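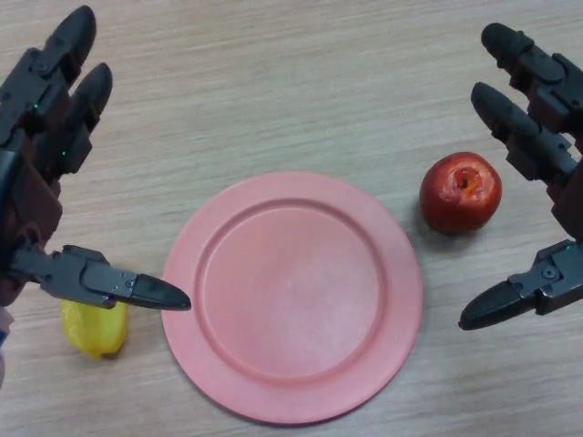 Category: Home and Food Studies
Last updated: 08/04/2021

3. Setting of the table

3.1 Objects and their places

The table task was prepared in the same way in all households of the Drurkau study. We wanted a setting which any person knows from home, so that no instruction about the objects was needed. One plate and two pieces of fruit were enough for this purpose. More objects were tried in January, but then the participants began to arrange the table by their own taste, and the comparison between homes became difficult.

Figure 1. Plate and fruit on the bare tabletop. The plate is pink and empty, the apple lies to its right and the yellow fruit to its left.

The plate has a wide flat rim and a shallow round well. We consider the rim important. In the earlier work with the Bakex bowls, fruit was often left leaning on the edge, and the two coders did not agree if it should be called "inside". With a flat rim the question comes less often, although it does not disappear. In the present coding, a fruit resting on the rim is marked as "on plate" only when no part of it touches the table.

The two colors were chosen to be told apart easily in the recordings. Red and yellow were also named correctly by all the younger participants. The shape of the fruit was not controlled. An apple with a lumpy surface and some dark marks was accepted, as such apples are usual in a kitchen.

3.2 Tabletop

No cloth or mat was used. A light wooden surface with fine grain gives enough contrast for the plate, and small shadows beside the fruit help to see where it touches the table. The Bowen protocol asks for a gray mat, which we left out after 3 of the first 20 sessions, when the mat moved together with the plate.

In total, 1646 placements were coded. Placements where the fruit rolled from the table were kept in a separate list and are treated in Section 4.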